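# Unit 8: Looking after the hand-held grippers

Handout for the bench session, Wednesday. Written by Roxana Pacheco, with corrections from Bakari Lukumay. Bring your own pencil and the wear sheet from last time.

This unit covers the finger check, the mounting check and the return-to-use test for the paired grippers at the Luik bench. The test object is a phone case on the white tabletop. The full rebuild is in the next unit and you should not attempt it from these notes.

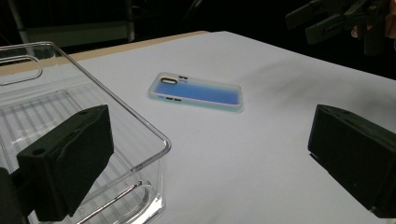
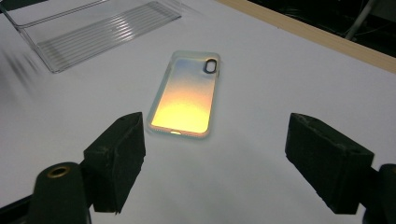 ## 1. Before you start

Each gripper has a log card. Read the last two entries before you touch anything. If the last entry says "held back", the gripper stays on the shelf until Bakari or I have signed it off.

Switch off the recorder and unplug the cable at the recorder end. Pulling at the gripper end strains the small connector in the handle, and that connector is the most common repair we do.

Wipe the table. Grit on the surface gets picked up by the finger pads and will spoil the wear reading.

## 2. Finger check

Hold the gripper under the lamp with the fingers open and look at the inside faces first. You are looking for:

- chips on the leading edge
- flattening of the surface texture
- cracks starting at a screw hole
- dust or glue packed into the holes

Light scuffing is normal and doesn't need to be written up. A chip you can catch with a fingernail does. A crack of any length means the finger comes off.

Close the fingers slowly on a strip of paper. It should be held along the full width of the pads. If it swings on one corner, the fingers are out of line. Slacken the screws on one finger only, close the jaws on the paper, and tighten again while they are closed. If you slacken both you lose your reference and have to set the pair from the beginning.

Fingers are always changed in pairs. The spares are kept in the Plaratura drawers, in bags of 2. Don't make up a pair from different bags, as the batches vary a little in thickness.

## 3. Mounting check

Grip one finger near its base and try to rock it. There should be no movement you can feel. If there is, find out which joint is moving before you reach for the driver. Students tend to tighten the finger screws when the play is really in the mount behind them, and the finger splits a week later.

Screws go in by hand until they seat, then a quarter turn with the short driver. Don't use the long one. If a screw turns without getting tighter, stop and write "stripped" on the card with the position.

Open and close the jaws 21 times. Listen for clicking. A click at the same point in each stroke usually means dirt in the slide; a click that wanders is more likely a loose mount. Clean the slide with a dry brush. No oil: it creeps forward on to the pads.

## 4. Return-to-use test

Plug in, switch on, and wait for the steady light. Then:

1. Lay the phone case flat, back upwards.
2. Approach with the jaws fully open, one finger to each side.
3. Close until the case is held, lift it a hand's width and keep it still while you count to 8.
4. Put it down where it came from and open the jaws fully before moving away.
5. Turn the case a quarter turn and repeat.

The case must not rotate in the jaws during the lift. If it slips at one angle only, go back to the paper test. If it slips at every angle, clean the pads and try once more, then hold the gripper back.

Do the same with the second gripper. Each one gets its own line on the sheet, even when you tested them together.

Check the recording before you pack up. The opening value should return to its starting figure each time the jaws are fully open. If it drifts, redo the zero in the Skesunora software (Tools, then Set open position) and note on the card that you did so.

## 5. Filling in the card

Write the stroke count from the screen, what you changed, and your initials. A good entry from May reads:

> 1,605 strokes. L finger chipped at tip, pair changed. Paper test OK. Lift OK both ways. Zero not touched. BL

A poor one reads "checked, fine". If you found nothing, list the checks you did.

## For next week

Read the Nekadton sheet on slide removal, first side only. Groups who haven't finished section 4 can use the bench before the session, but please put the grippers back with the jaws open. Leaving them shut puts a set in the spring.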